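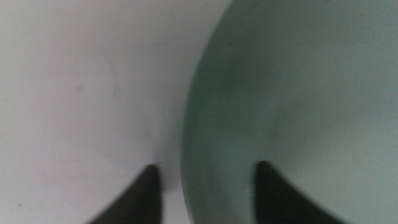 Stanus G2 Finger Set

Replacement gripper fingers for the Stanus wrist unit, sold in matched pairs. Part number 2335. The set fits all Stanus wrists built since September and older ones with the Nygård adapter plate.

What's in the box
2 tapered fingers, dark gray
4 mounting screws
Alignment card

Fitting

Park the arm and switch off power at the controller. Take out the old screws, pull both fingers straight off the carriers and wipe the carrier faces with a dry cloth. Always change both fingers, even if only one is worn.

Push the new fingers on until they seat, start all the screws by hand, then tighten them evenly. Turn the power back on and run the close routine at low speed. The tips should meet on the center line of the alignment card. If they don't, loosen the left finger, shift it and run the routine again.

Wrist camera

Both finger tips must show in the lower part of the wrist view when the gripper is open. After a change, save a new open-position reference in the controller – the old one will give a false offset. Clean the lens with a lint-free cloth before you save. Close-up views are soft at short range, so set the reference with the arm backed off from the work.

Care

Wipe the fingers at the end of each shift. Check the tips once a week for chips and play. Don't use solvent on them. Expected life is up to 36 weeks in single-shift use, less with heavy parts.

Ordering

Sets ship from the Murden warehouse. Carriers are sold separately under part number 2720. For wrists with the early carrier, send the serial number to Cremilda Lins in the Revent parts office before ordering. Repair bookings go to Ottar Lunde at the same office.

Page updated July 11, 2025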